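4.2 Marking-up with the Hevitell gripper

1. Wipe the white top.
2. Close the fingers on the marker barrel.
3. Keep inside the black outline.
4. Open the fingers to release.

Note: red specks on the white surface don't affect marking.

Caution: keep hands clear of closing fingers.

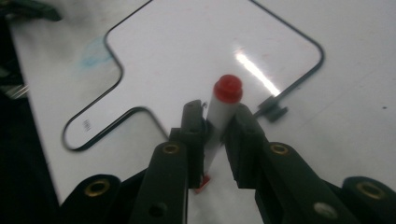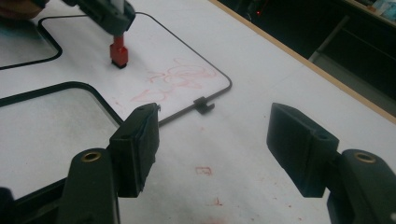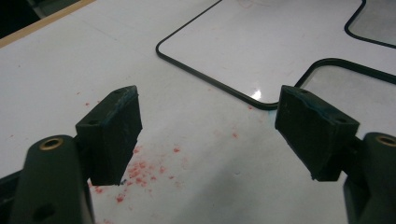

At Hurkstead the marking crew now plan the layouts themselves - a lovely change! Send ideas to Zdislava Machala, extension 604.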